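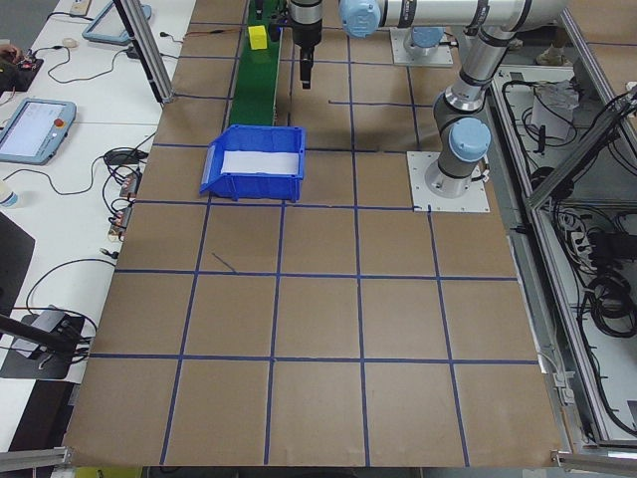 The big table, gridded. Blue tape on brown paper.

Oct 17, 2022

Long one today, writing this fast before I fall asleep on the keyboard.

Paper first. Bought the wide brown stuff from Hedegaard, one roll, 15 dollars and worth it. Smoothing it took forever. Bubbles everywhere, had to lift one whole side and start over. Then tape. Dark blue, both directions, squares as even as I could get them by eye and a yardstick. My knees hurt. My thumbnail hurts more.

Short diagonal bit of tape below the bin stays. Snežana asked if it was a mistake. No. Told her leave it, I want it.

Snežana Nedeljković came by before lunch with coffee and opinions. Wants wider squares. Too late, Snežana! She did help with the bin, which we moved from one square to another and back agian until we were both sick of it. Ended up near the top of the grid, by the green belt. Easy to reach, fine, done.

Blue bin is from Sellport, the kind with the sloped open front. Like these a lot. 6 more coming, supposedly this week, supposedly. Need to ask if they nest. Forgot to ask last time and got a stack of boxes as tall as me.

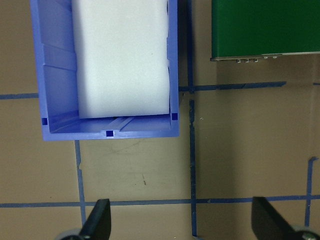
Foam in the bin. Decent fit, gap down the right side, a bit more on the left.

The foam. Spent too long on it. One big white block, takes up most of the width, leaves a strip of bare blue floor at the front. Considered trimming it. Considered packing the gaps with scraps. Did neither. Corners are a little soft and I don't care. There are ridges molded into the left wall, nice for getting fingers behind when lifting it out – if my fingers were smaller.

Also small square holes in the plastic, one right in the middle of the near rim. Could run a cord through there for a label. Or a zip tie. Think about it tomorrow.

Not done: the white desk on the left. Still a mess, still piled up. Cables on the shelf on the other side are bundled at least, which is more than I can say for the rest of the week.

Palodo called about the invoice again. 200, not 210, they had it wrong and now they say I had it wrong. Whatever, emailed them the pdf.

Ate soup at 10 at night standing up. Need more blue tape, one roll left and it's a thin one. Also new blades. Also call Mom – told her I'd call and then didnt.

Tape order first thing, then the desk, if I can face it.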